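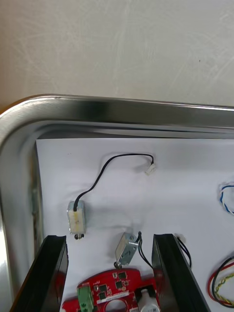
I've become a bore about trays, and I'd like to make you one too. Most of us who mend things at home will spend a small fortune on screwdrivers and then do the job on whatever bit of kitchen table the post hasn't covered. Then a spring goes ping and the evening's over. My cure is a steel tray with a proper rim and a sheet of plain white paper laid flat in the bottom. Look how well a little black cable shows up on it, right down to the small white plug on the end, and then picture the same thing on a patterned tablecloth!

The paper matters more than the tray, if you ask me. Bare steel is all glare under a lamp, and small silver parts vanish into it (I once spent 60 minutes hunting a screw that was right under my nose). Paper gets creased and grubby, so what? You bin it and put down another. You can write on it too, which I do constantly, with arrows and rude remarks about whoever designed the thing.

I know the fashion is for those rubber mats with magnets and compartments. Plarkero does one with 7 sections and I did buy it, and it lives under the cat's bowl now. Fiddly bits with wires on don't want to go in compartments, they want room to flop about. My friends at the Kemeys repair evenings disagree with me loudly, and they're welcome to their mats.

A tray also moves, dear reader. When it's time for tea I pick up the whole half-finished mess, walk it to the sideboard and come back to it after 6. Try doing that with a table.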